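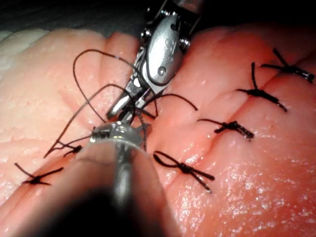 Rogelio Mangubat asked whether a rig that can be left alone with a needle and thread could also be left alone with the mending basket, and whether this ticket should stay open until it can.

Support > Tickets > Manipulation > Thread and textile tasks

We use cookies to keep you signed in and to remember your ticket filters. Accept / Manage

Ticket 903
Status: open
Product: Plolum two-arm controller
Opened: 23/08/2025
Component: thread handling, re-grasp

Summary
Throw-and-tie routine completes on the suture pad. The same routine, moved to household cloth, stops at the re-grasp step or pulls the seam crooked. Request is for a cloth profile that can be used for hems, buttons and split seams.

Log

Entry 1
Baseline on the pad. Two instruments, black suture, interrupted stitches along a closed incision. Default profile, no changes. The pad holds its shape when pulled, so the planner can treat the entry point as fixed once it has been found. Thread slack is the only thing it has to re-estimate between throws.

Entry 2
Moved to a cotton pillowcase with an open side seam, pinned at both ends. Same profile. Fault 191 (entry point lost) on the first stitch. The cloth rides up the needle and the target moves with it. Lowered approach speed, same fault.

Entry 3
Pillowcase clamped in an embroidery hoop. Fault 191 gone. First stitch good, second stitch good, third pulled the two edges out of line by a full stitch width. Tension limit was still set for the pad. Cut it to 300 in the config (controller units, not grams). Edges stayed level after that.

Entry 4
Shirt button, four-hole. Needle found the first hole and missed the second from underneath. There is no view of the back of the cloth, and the planner has no model of a hole it can't see. Not a tuning problem. Moved to feature request.

Entry 5
Installed the Ulis thread tracker in place of the stock one. Better on loops that cross over themselves. Worse on white thread against white cloth, where it reports slack that isn't there. Reverted for light fabrics, kept for dark.

Entry 6
Timeout on the wrap step. Default is 990. Left alone; raising it only delays the stop. The cause is the tail slipping out of the jaws when the short end is under tension. Leaving a longer tail clears it and wastes thread.

Entry 7
Reply from Pritchard, pasted from mail: "We had the same crooked seam in April on upholstery. Clamp closer to the work and re-detect the edge before every stitch. It is slow. It is still slower than a person with a thimble."

Entry 8
Tried as suggested. Edge re-detected before each stitch, hoop moved by hand every few centimetres. Seam closed and level. A person was needed at the bench throughout to move the hoop, turn the cloth and re-thread the needle. Time saved over hand sewing: none.

Current position
Stitching itself is in fair shape if something else holds the work flat. Picking up a garment, finding the damage, turning it inside out and laying it square are not covered by this controller. For the mending basket the answer is no for now. For repeat seams in a fixed clamp on a shop floor, possible, provided the clamp is built for the part.

Workaround
1. Hoop or clamp the cloth. Do not rely on pins.
2. Set the tension limit to 300.
3. Turn on edge re-detection per stitch.
4. Leave a long tail.
5. Use dark thread where the colour does not matter.

Outstanding
- Cloth profile, to replace the manual settings
- View of the underside for buttons
- Automatic hoop move
- The mode labelled Mama in the menu (laundry and mending preset) still loads the pad profile. It should be hidden until there is something behind it.

Ticket stays open against the first and last items.

6 comments | 14 following | Shared 3 times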